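The paint color saga, part whatever

August 21, 2020

So we finally picked a color for the back bedroom! If you've been reading since April you know how long this has dragged on. We moved the bed out, moved it back in, taped up sample cards, took them down, and at one point I was ready to leave the walls the sad oatmeal they've been since we bought the place.

My mistake was starting with blue. I love blue, but every blue I tried looked great on the card and then went cold and hospital-ish once it was up. That room faces north and gets maybe an hour of decent light before breakfast, which I never see, so mostly it's a gloomy room that wants help. My neighbor Melahat Akyol (who has painted every room in her house at least twice, and her porch more often than that) came over with coffee, looked at my patches, and told me to go greener. Then she drank the coffee and went home.

I went greener. The first sample was from Paletti and it was called Bavik, a name I still can't explain. Too minty. It looked like toothpaste next to the closet door. The second was from Bendard, a deeper one, and I liked it so much I painted a big square behind the door and kept walking in to look at it -- morning, lunchtime, with the lamp on, with the lamp off. It goes more blue by day and more green at night. I don't mind that at all. My husband says it's the same color all day long and I should come eat dinner.

A few things I picked up, in case you're doing this too. Paint your samples on a piece of board so you can move them from wall to wall. Give them two coats. Don't look at them right next to the old color, because oatmeal makes everything look brighter than it is. And get the good roller! I spent 30 dollars on cheap ones over the years and they all shed fuzz.

The whole room should come in under 400 dollars, including a new curtain rod and the rug I've been eyeing. The rug is called Obi and it's cream with a thin stripe, and yes, I know what the dog will do to it.

Teal against white

I keep noticing it everywhere now, so of course I'm leaning toward white trim.

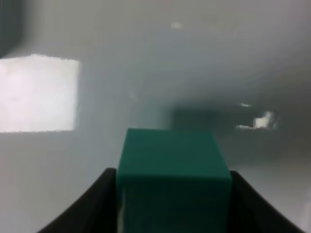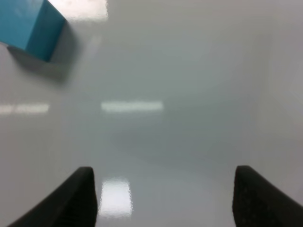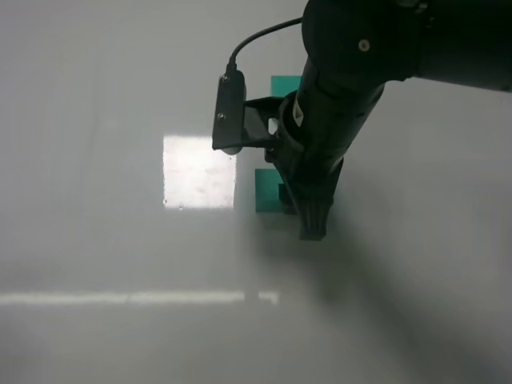 What's left to do

Patch the nail holes, sand, wipe everything down, tape. I'm dreading the closet, where somebody long before us used glossy paint right over wallpaper. Melahat says to scuff it up and prime it, and I'm going to believe her.

I still haven't decided on the ceiling. Plain white is the easy choice, but I've seen a very pale version of the wall color done in a hallway and it was lovely -- a bit like being inside a shell. If you've tried it, leave me a comment and tell me whether you got sick of it. The paint gets picked up this week and the bed is already back out in the hall.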